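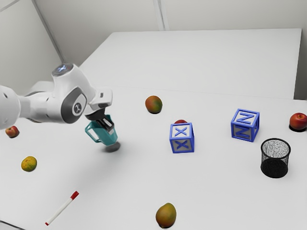
Lead-free glaze keeps crazing on stoneware mugs, cone 6

ymkwan
Posts: 41
I have a gloss teal that crazes on every mug, usually overnight after unloading, sometimes a week later. Body is a commercial white stoneware rated cone 6. Bisque to cone 04. Glaze fire is to cone 6 with a medium ramp and a natural cool, and I unload under 200 F. Thickness looks normal. The glaze is a recipe from a studio handout, no author listed:

Nepheline syenite 46
Silica 18
Gerstley borate 20
Whiting 8
EPK 8
plus copper carbonate and a little cobalt carbonate

Is this a cooling problem or a recipe problem? The studio tech says to cool slower. I have tried that and the lines only get farther apart.
– Yen-ting

ashpit
Posts: 1306
Recipe. Nepheline syenite at 46 is a lot of sodium, and sodium has the highest expansion of the common oxides. The glaze shrinks more than the body on the way down and ends up in tension. Slow cooling changes when you see the cracks. It does not change the final mismatch.

Move silica up in steps of 2 and fire a line blend. Most glazes of this type come right somewhere before they go stiff.

T_Onuoha
Posts: 388
Agree that it is the glaze, partly disagree on the fix. Silica alone will raise the melting point, and the recipe is already low on alumina. You can end up with an underfired surface that happens not to craze. I would swap part of the neph sy for a lower-expansion flux source first. A boron frit plus talc is the usual route. Magnesium does most of the work.

ashpit
Posts: 1306
Talc in a copper glaze will shift the color. Depending on the amount it can also take the gloss down to satin. If teal is the point, I would leave magnesium for last.

T_Onuoha
Posts: 388
Small additions do not kill gloss when there is enough boron. The color shift is real with cobalt present – it goes toward purple in my tests – but it was slight under 5 percent.

Hurneo
Posts: 72
Before anybody changes the recipe: is the body mature? "Rated cone 6" on the bag often means a range. Weigh a fired unglazed bar, boil it, leave it in the water to soak, wipe it and weigh again. If absorption is over 2 percent you may have delayed crazing from moisture expansion on top of the fit problem. The week-later crazing reads like that to me.

ymkwan
Posts: 41
Did the boil test. Bar was 500 g dry and 514 g wet. So 2.8 percent.

Hurneo
Posts: 72
Then the clay is open for functional ware. Did you put a witness cone next to the mugs or are you going by the controller?

ymkwan
Posts: 41
Controller. I will put cones in.

fatima_e
Posts: 215
Two separate questions are being mixed up here.

1. Does the glaze fit the body. Answer is no, by a wide margin, if it crazes the first night.
2. Is the body fired out. Answer is probably no.

Fixing 2 will not fix 1. A tighter body on its own still leaves the glaze in tension, and the mug is weaker for it. The loss of strength in crazed ware is measurable, and a mug handle is where I would notice it first.

Also, copper. Before those mugs get used for anything acidic, do a vinegar or lemon slice test overnight. High-sodium, low-silica glazes with copper are the ones that leach. A color change on the test patch is a fail. No color change does not prove it is safe, and for ware that gets sold you need a lab result.

ashpit
Posts: 1306
I have used a similar copper glaze on my own mugs for years without trouble.

fatima_e
Posts: 215
That is not a test.

Modupe O.
Posts: 97
Moving this along. I ran something close to it last September. Original had the same neph sy and borate load, different clay. I did 8 tiles: four with silica only, four with silica plus a frit replacing the Gerstley borate. The silica-only set stopped crazing at the third step and was noticeably duller at the fourth. The frit set stopped at the second step and stayed glossy throughout. I did not try talc.

One side note: replacing Gerstley borate also cured the jelly problem in the bucket. Whatever you end up with, it applies more evenly.

T_Onuoha
Posts: 388
Useful. How did you stress the tiles?

Modupe O.
Posts: 97
Boiling water three minutes, ice water three minutes, repeat three times. Ink rubbed on after each round. I also glazed a few small cups thick on the inside, since tiles can pass where a closed form does not.

ashpit
Posts: 1306
Fair enough, the frit first then. I still would not add talc to this one.

ymkwan
Posts: 41
Update. Cones showed the kiln was short, cone 6 barely starting to bend on the middle shelf. Added a 14 minute hold at the top and the next firing had cone 6 down properly. Absorption now 1.6 percent on the same clay. Original glaze still crazes, as Fatima said it would. Lemon test on one of the old mugs left a pale patch, so those are pencil holders now.

Mixing the frit version in small batches this weekend. Will post the blend with photos of the inked tiles.

Hurneo
Posts: 72
Put a cone on the bottom shelf too. A kiln that was short in the middle may be worse down there.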